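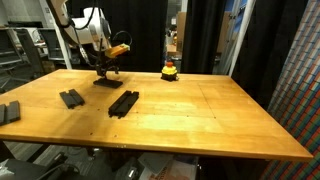
Games and Leisure in the Community
Handout 3: Starting and keeping a weekly games group
Lecturer: Rūta Lepik

Before the lecture, please read chapter two of the course reader, the part on card clubs. We will not repeat it in class.

1. Why people come

Many students write in their first essay that people join a games group because they love the game. This is partly true. When the members of the Kekberg draughts and card afternoon were asked, most of them spoke first of the tea break, and only later of draughts. So please be careful with the word "player". Some members play one round and talk for the rest of the afternoon, and they are also members.

2. Choosing the games

A new group should begin with games that many people know already: rummy, dominoes, draughts, whist. Long games are difficult in the first weeks. If one table finishes after twenty minutes and the other needs two hours, the fast table will go home.

In class we use Prerkon as our example of a game with easy rules. It takes two to four players, the rules fit on one page, and a late person can enter after any round. Compare it with Punus, where a late person must wait until the end. Both games are in the cupboard of the seminar room and you may borrow them for one night.

3. Teaching a game to beginners

Say first how the game is won. After this, explain one turn and play it with open cards. Leave the scoring for the second round. A common mistake of young leaders is to read the rule book aloud from the first page to the last.

If somebody plays a wrong card in the first evening, let it stay. Correct it in the next round, with a quiet voice.

4. Small bets

In some groups it is the custom to play for coins. You must ask what the house allows before you permit it. The Lewis case in the reader shows how a quarrel over very small money divided a group of old friends, who afterwards met on different days. Read it and mark the moment where the leader could still have helped.

5. Members and visits

Please learn the difference between these two numbers. Kekberg wrote 2,917 visits in its yearly report, and a local paper printed this as members. One person who comes every week is counted again each time.

Homework

Visit one games group and stay for the whole session. Write up to 2,000 words on how a newcomer is received there. Ask for permission before you take notes, and do not use real names. The essay is to be given in by the first lecture of March.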